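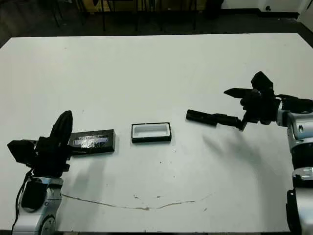 Skurnari is a dry white wine from the hill district of Skurkevia, made from the Rulari grape and left on its skins for most of the winter. It is amber in the glass and surprisingly grippy for a white, with flavors of dried apricot, walnut and black tea. Few wines of its size have such a strong sense of place!

Origins
Rulari vines were once grown mainly for table fruit, and the wine was a household drink poured from the jug. The first estate bottling came from Deirdre Mulcahy, a winemaker who had leased an old terraced plot above the village of Hayes. Her first vintage ran to 709 bottles, nearly all of them drunk locally, and the style caught on with her neighbors within a few seasons.

Vineyards
Plantings cover 48 hectares, mostly on thin limestone soil facing east. Rulari buds late, which spares it the worst of the spring frosts, and its thick skins hold up wonderfully in a damp August. Old bush vines are still common on the upper terraces, where everything is picked by hand.

Winemaking
The grapes are destemmed and fermented with wild yeast in open vats, with the cap pushed down twice a day. After pressing, the wine rests for nine months in large, old chestnut casks that add very little flavor of their own. Two growers use buried clay jars instead and get a brighter, saltier wine that is well worth seeking out.

Serving
Skurnari is best at cool room temperature and opens up beautifully in a wide glass. Local cooks pour it with roast pork, hard sheep's cheese and pickled mushrooms.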